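Trundard tidal trial goes quiet for the summer

The tidal turbine at Trundard has been switched off until further notice, three weeks after it was switched on with a brass band and a large cake.

Skirari, the firm behind the scheme, said on Fri 28 June that the machine was "performing within its expected range" and had been stopped so that a seal could be replaced. The seal in question sits at the bottom of the channel, where the tide runs fast enough to make a turbine worthwhile and therefore fast enough to make mending one a nuisance. Divers get a short spell of slack water to work in, twice in daylight if they are lucky.

The turbine is meant to supply 1,000 homes along the estuary. Trundard has 2,115, so there was a lively argument in April over which ones would count. Skirari has explained, more than once, that electricity does not work like that and that the power goes into the grid with everybody else's. This has not gone down well on the harbour side, where people had rather hoped to get the good stuff. 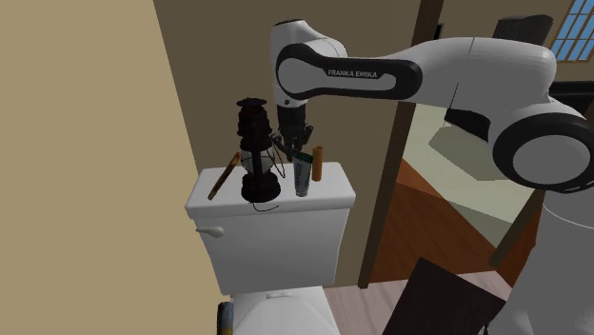

Until the seal is fitted, the estuary will carry on drawing its power from the substation at Ikodgate, as it did before. Most households will not notice any change. The display board on the quay, which shows the turbine's output in large green figures, has been reading zero since Monday and is still lit up, from the mains.

Supporters of the project point out that the tides remain the most predictable source of clean power going. You can look up high water at Trundard for any day in the next ten years and set your watch by it. The same cannot yet be said of deliveries from Seneviratne, the engineering works making the new seal, which has promised it "shortly". The first one was also promised shortly and took 43 days.

The district council, which put up part of the money, said it was relaxed about the delay. It would like the quay car park back, though. A crane has been standing across its best spaces since before the launch, and the parking income has not been what it was.

Skirari is keeping its plan for 3 more turbines further up the channel. Drawings are on show in the library during opening hours, next to the leaflets left over from the launch, which invite residents to come and see the blades turning. The blades are under eighteen metres of brown water and could not be seen turning then either.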